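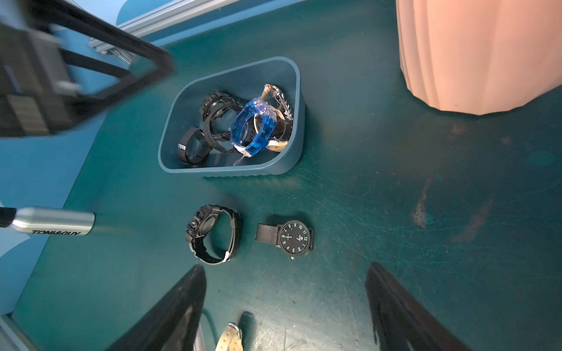
Watches in a tray, with two more on the table below it.

Section 4: Setting Up Your Watch Strap and Clasp

These steps apply to the Tallach 201 and to the Trandine band kit sold with it. Read the whole section before you start. You will need the spring bar tool from the kit, a soft cloth, and a flat surface with good light.

4.1 Fitting the strap

1. Lay the watch face down on the cloth.
2. Find the two halves of the strap. The half with the buckle goes at the 12 o'clock side of the case.
3. Slide a spring bar through the end of the strap half until both tips show.
4. Set one tip of the bar into the hole inside the lug.
5. Press the other tip in with the forked end of the tool and lower it between the lugs. Let go when it lines up with the hole. You should hear a click.
6. Tug the strap gently. If the bar moves, take it out and start again from step 3.
7. Repeat for the other half.

CAUTION: Spring bars can jump out when pressed. Keep the watch low over the cloth and wear eye protection.

NOTE: Straps made before June use a thinner bar. Order part 922 for these. Do not use a thin bar with a new strap.

4.2 Shortening a link bracelet

The Baran bracelet comes at full length. Try it on first and decide how many links to take out. Remove the same number from each side of the clasp where you can, so that the clasp sits under the middle of the wrist.

1. Look for the small arrows on the inside of the links. Only links with arrows can be removed.
2. Place the bracelet in the link holder with the arrows pointing down.
3. Push the pin out in the direction of the arrow. Use the pin punch, not the forked tool.
4. Take out the link and join the ends.
5. Push the pin back in against the direction of the arrow until it is level with the edge.

CAUTION: Do not hit the punch with a steel hammer. The tip will bend.

Keep the spare links and pins in the bag marked 52. They are not sold one at a time.

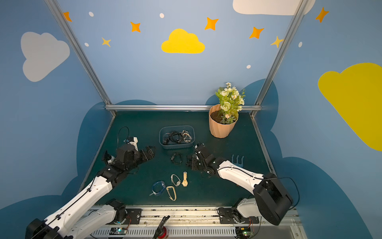 Watches and bracelets, some set out on a tabletop.

4.3 Cleaning

Wipe rubber and plastic straps with a damp cloth and dry them before wearing. Link bracelets may be washed in lukewarm water, no hotter than 40 degrees C, with a little mild soap - take the watch head off first. Leather should be wiped with a dry cloth only. Do not dry any strap on a heater.

4.4 If the clasp will not stay shut

Check for grit in the catch and brush it out. If the clasp still opens, stop wearing the watch and return it to Jorkham Service with the repair card from the back of this guide.

Revised 22 Nov 2019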